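Skip to content | Menu | Issues | Budget notes | Suppliers | Contact

Newsletter > Equipment planning > Hand-held grippers

Hand-held grippers: what to put in next year's request
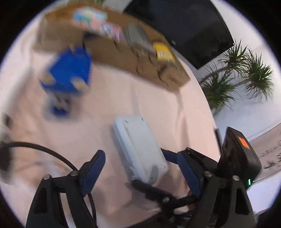
Davoud Pakzad
Equipment Planning, Skidatholm

Requests for the July round should treat hand-held grippers as a separate line from the arms. Last year they were entered under accessories, and the finger pads, cables and spare pivot screws were then charged to general stores.

The plan is for eight units, split between Uvon and Paredes. Fovico has quoted 1000 per unit with one set of rubber finger pads fitted. Replacement pads are quoted separately at 123 a set. Pads are a consumable and should be budgeted as one.

Table work with packaged goods and smooth plastic cases sets the jaw requirement. A flat case with rounded corners leaves the pads little to close on, so sites should list the widest and the flattest item they expect to handle. Fovico will confirm jaw opening against that list before we order.

Cable routing also needs a decision. Paredes wants a longer cable so the operator can reach the far side of the table. Uvon has not replied. A longer cable is a small extra cost - changing it after delivery means a return.

Bench fittings, trays and storage come out of a separate allowance of some 3075 for both sites. Trays already in use should not be claimed again.

Send item lists and cable lengths to me with the request form. Forms without an item list will be held over to the next round.

We use cookies to remember your settings. Accept | Manage preferences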